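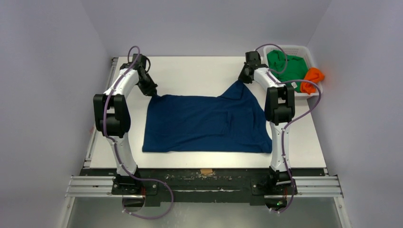 Why Is It So Hard to Teach a Robot to Fold a T-Shirt?

You can fold a T-shirt. You may not want to, but you can. For a robot, it's one of the trickiest jobs in the house.

A brick is easy. Pick it up, turn it over, and it's still the same brick. Pick up a navy blue T-shirt by one corner and the rest of it slumps, bunches and grows a pointy bit. The robot has to work out which lump used to be a sleeve.

Learning by copying

The Plidia project tried a method called imitation learning. A person steers the two arms through the whole job while a computer records how they move and what the camera sees. Then the person does it again. And again. The team recorded 123 folds, which is more than most people manage in a year.

Next, the computer hunts for patterns. When the cloth looks like this, the arms usually go there.

So, did it work?

In May the robot got 100 tries on its own, with up to 2 minutes for each shirt. It finished 92. The other 8 ended as something closer to a scarf.

Most of the bad folds began with a bad first pinch, so the team's next recordings will show how to let go and grab again.

Try it: fold a shirt using only one finger and thumb on each hand. No chins!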